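The night bus to Moulin, and why I'd do it again tomorrow

Four in the morning and I'm wide awake with my forehead on the window of a coach that smells of oranges and warm brakes, somewhere in the hills past Drurnmont, and the man across the aisle is singing in his sleep. Really singing! There was a chorus, and he came back round to it twice.

I'd been warned off the bus. Everyone I spoke to before I left said take the train, the train is lovely, the train has a little trolley. And I'm sure it has. But the train goes through the tunnel and the bus goes over the top, and I have wanted to go over the top ever since I saw that road on a map, all folded up on itself like a dropped shoelace. So I bought a ticket from a woman in a kiosk who wrote 322 on the back of it in biro, underlined it, and pointed at a car park. Bus 322. Fine. There was no bus 322 in the car park. There was a bus 333, with its engine running and its driver eating a peach.

I showed him the ticket. He looked at it for a good long while, turned it over, turned it back, and said "yes" in a voice that meant the number was none of my concern. On I got.

If you've never been on a bus that climbs for two hours solid in the dark, I can't recommend it enough. You don't see anything at first, only the bit of road in the headlights and now and then a goat looking put out. Then you come round a bend and there are lights below you, a whole valley of them, and you work out that the cluster on the left is the town you had your supper in. I may have said "oh!" out loud. The singer stirred but kept going.

We stopped at the top for the driver to stretch. It was properly cold up there, even in July, and I'd packed my jumper at the bottom of the bag in the hold, so I walked in circles with my hands in my armpits next to a shuttered café called Hemetti. It had a terrace with all the chairs stacked up and a hand-painted sign promising soup. I have thought about that soup a great deal. If anyone reading this has been to Hemetti in daylight, please write and tell me what kind it is (I'm hoping for bean).

The stars were ridiculous, by the way. I'm not going to attempt them.

Coming down the other side was quicker and rather more sideways. The driver took the bends with one hand and used the other to point things out to the front row, most of them invisible. A bag of onions got loose and rolled about in the aisle, and every time we turned left a different passenger put out a foot to stop one. By the bottom we were all friends. The lady behind me gave me half a cheese pasty wrapped in a paper napkin and wouldn't hear of my giving her anything for it, though she did take a mint.

And then it got light, in that slow grey way where you keep thinking it's happened and it hasn't yet, and there was the river, and there was Moulin, with its bridge and its one tall chimney and a dog asleep in the middle of the bus station.
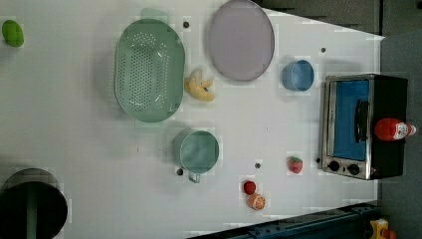

Benoît Carré left a note under my last post to say I'd got the wrong side of the river entirely when I planned all this, that the old town is on the east bank and the bus station has been on the west one for as long as he can remember, and that if I'd got off one stop sooner I'd have saved myself the whole walk with the bags. He also wanted it known that the 322 and the 333 are the same bus. It changes its number at the summer timetable and the kiosk hasn't caught up.

Well, Benoît, thank you, and I wish I'd had you in my pocket! But I'd have missed the walk. I went over the bridge with the sun just getting to the tops of the houses and a baker propping her door open with a sack of flour, and I bought something flat and sugary from her that was too hot to hold. I ate it sitting on my rucksack. I bought another one.

My room was at the Plondero, up a street so steep that it gives up halfway and turns into steps. It's a narrow old place with green shutters and a bell you pull on a chain, and of course I was hours too early. The owner came down in her slippers, took one look at me and put me on a bench in the courtyard with a bowl of coffee and a blanket. I slept there until the church bells went off directly above my head. Best sleep of the trip, easily.

I stayed two nights and should have stayed a week. There's a path along the river where people swim after work, clothes in a heap on the bank, and a market in the square with one stall selling nothing except brushes. I bought a brush. It's for cleaning bottles, I think, and I'm very fond of it.

A few things for anyone thinking of going. Sit on the right going up and swap to the left coming down, if there's room. Keep your jumper with you. Take mints. The ticket is cash only, and the kiosk shuts well before the bus leaves, so get it in the afternoon and then go and have a long supper. If you feel ill on bends, take the train, and I hope the trolley is all they say it is.

I went home the sensible way in the end, through the tunnel, and fell asleep before the trolley came.

Posted August 18, 2024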